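"I still keep my hands on it": Izzati Osman on sorting, grippers and her working day

When Izzati Osman started at Floter, the job was simple to explain. Bracelets, hair ties and bows came in mixed bags, and she sorted them, checked them and put them in the right order. "My mother asked me what I do, and I said, I take things out of a box and I put things in a box," she says. "She was not very impressed."

Today she does much of the same work with a hand-held gripper in place of her fingers. Floter sells small accessories, and it is preparing to give part of the picking to a robot arm, in a project that is called Purba inside the company. Before the arm can pick, it must have many recordings of a person who picks. Izzati was one of four sorters who were asked in August if they wanted to try.

I expected her to say that the gripper was heavy or boring. She says that first of all it was embarrassing. "I was fast with this work. I could sort 880 pieces in one shift and talk to my neighbor all the time. Then they gave me the gripper, and I was like a child with the first spoon. I did 56 pieces on that day, and I went home angry."

The difficulty, she explains, is in the things themselves. A box or a bottle has a shape, and you know where to hold it. A bracelet changes its shape every time you touch it.

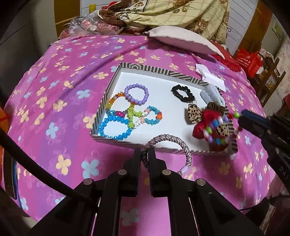

"With fingers you feel that the string is caught under another one, and you turn your hand a little without thinking," she says. "With the gripper you must see it first. So I look much more than before. I look at how one loop goes over the other, and I decide from which side I will come." She now prefers to take a bracelet close to a bead, and to lift slowly for the first moment. Scrunchies she calls "the friendly ones," and the things with a bow she leaves for when she is fully awake.

Some of the sorting is done away from the warehouse, in normal rooms and on normal furniture. Skedberg, the department that plans the recordings, wants the background and the surface to be different from one session to the next. Izzati likes this part. In the warehouse there is a clock above every table, and in a room there is only the tray.

What about the other sorters? Here she becomes more careful. Not everyone said yes in August. One colleague told her directly that she was teaching the machine to take their places. "I did not have a good answer, and I don't have it now," Izzati says. "I asked the manager the same question. He said that nobody will lose the job during Purba. I noticed the word 'during.' I think he noticed that I noticed."

The pay for recording days is a little higher, and the target is lower. She is also asked for her opinion, which did not happen before.

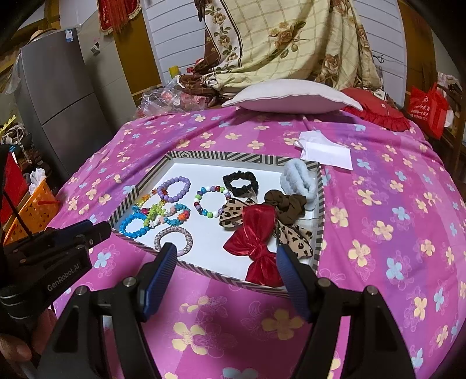
When the first plan came, it said that every tray must be sorted by color. She told them that no sorter works like this. "If the bracelets are lying together, you first make them free from each other, and only then you think about color. They changed the plan. It was the first time that I wrote something and it became a rule."

The old sorting program, Vulo, is still used for the orders. Izzati hopes that it will be the next thing to be replaced. It closes itself after lunch on most days, and she has to enter the list again.

I ask if her hands have lost their speed. She says that she tested this on her own, on a quiet afternoon at her old table, and reached 800 pieces. "So it is slower, but not so much. My neighbor says that I was talking less, and I should count that too."

Her next recording days are already in the plan, this time with earrings. She has asked for a smaller pad on the fingers, and she is waiting for the reply.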